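Wanted: site coordinator, extensions and loft conversions, Caltbridge

Granska is a small building firm. 18 of us, mostly extensions, lofts, the odd garage turned into a bedroom. We've got more work on than we can keep track of and need someone to keep the jobs moving. Start in February if you can, sooner is fine.

What you'd be doing:
Ordering materials and chasing them when they don't turn up
Booking the sparks, plasterer, roofers etc in the right order
Talking to homeowners. A lot. They're living in half a house while we knock the other half about, so patience needed
Keeping the drawings up to date on site (old ones in the bin please)
Booking building control visits
Van runs now and then

You'll need a full driving licence and a couple of years on domestic jobs, on the tools or in an office, don't mind which. Must be able to read a plan. Spreadsheets, basic. Knowing your way round a party wall notice would be a big help but we can teach it.

Hours are 38 a week, 7.30 start, finish by 4 most days. Pay depends on experience, ring and ask. Van, phone and tools allowance on top, plus a 2,000 bonus after your first full year. 28 days holiday including bank holidays, and we shut over Christmas.

First job would be the Lusalia Road house. Two storey rear extension, kitchen and utility downstairs, bedroom and bathroom up. Steels are in, roof is next. After that the Qureshi loft, then a side return we havent priced yet.

To apply: send a CV and a few lines on the last job you worked on, what went wrong and how you sorted it. No long cover letters. Xinyi Liang reads them all and will ring you back, usually late afternoon. Or drop it in to the office, 79 Mill Lane, side door, front one sticks. Trial day is payed.

No agencies please. 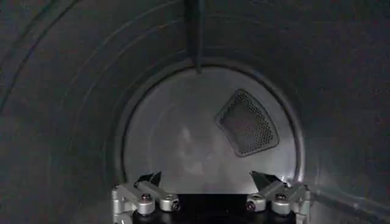
Inside a metal drum, looking towards the back wall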